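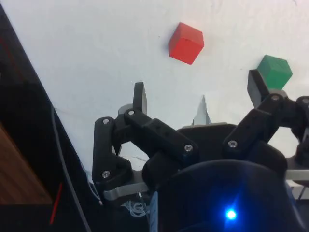 Most of what gets promised for the kitchen at open days never reaches a kitchen, so I went to the one at Drerason with a list of my own chores in my pocket. Jayanthi Kotian ran the demo and was patient with me. The hand had two wooden cubes to deal with, a red one and a green one, on a plain white surface with nothing else near them. My counter has crumbs, a wet sponge and a lid that fits no pot. I asked about eggs. She said they were "looking at" eggs.

What I took home is worth trying without a robot:

Clear the surface before you start. I gave it 30 seconds before chopping onions and the job went faster.

Use a light board for dark food and a dark one for light food. You'll spot the stray bits.

Keep small things apart. Jars pushed together get knocked over.

Would I buy one? Ask me when it can scrub a roasting pan. The sponge costs less, and I already know where it is.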